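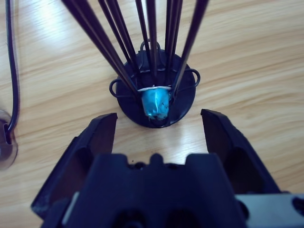 Jaruwan Noiphan asked at the end of the last session whether a table holder should be chosen before or after the things that go in it. The question is a fair one, and these notes take it as their starting point. The short answer given by the department is that the contents come first.

Nimgate Certificate in Table Setting and Display
Handout 3: Upright holders and their contents
Tutor: Efraín Henao
Revised 10/1/24

1. Scope
This handout deals with holders that stand on the table and carry tall, thin items upright: skewers, chopsticks, long spoons, stems and rods used purely for display. Trays and flat rests are covered in the handout for March.

2. The base
A round, flat base is the usual choice for an open wire stand. It should sit flush with the table and should be wide enough that the contents do not pull it over when they lean to one side. Students are asked to test each stand fully loaded, as an empty stand will nearly always pass. The practice weight for the bench test is 400 grams.
A dark base on pale wood gives a clear outline and is easily found by the eye. On a dark table the same stand may be lost, and a cloth or mat should be considered.

3. Wire loops
Loops of thin wire set around a base are decorative in the first place. They do, however, add to the space the stand takes up, and this must be allowed for in the table plan. Measure to the outside of the loops. Pichit Yensuk's plan from last term, which is kept in the Badgate room, shows the correct method.

4. Spread
Long rods held close at the foot will fan out at the top. The spread at the top may be several times the width of the base, and guests seated nearby will notice it before they notice anything else. Three points are to be checked:
– that no rod leans across a place setting;
– that the bundle can be seen past from a seated position;
– that one rod can be taken out without lifting its neighbours.

5. Colour
Where stand and rods are both black, the group reads as a single shape. One small item in a strong colour, such as turquoise, placed low among the rods will draw the eye down towards the base. A second coloured item is rarely needed. A thin pale or silvery edge on the coloured piece helps to separate it from the dark parts around it.

6. Work for the next session
Each student is to prepare one upright holder on a bare wooden table, using no more than 10 rods and one coloured item. Bring a sketch with measurements, taken both at the base and at the widest point of the spread. Kulap Intarasuk will collect the sketches. Rods may be borrowed from the Negi cupboard and must be signed for – the list is inside the door.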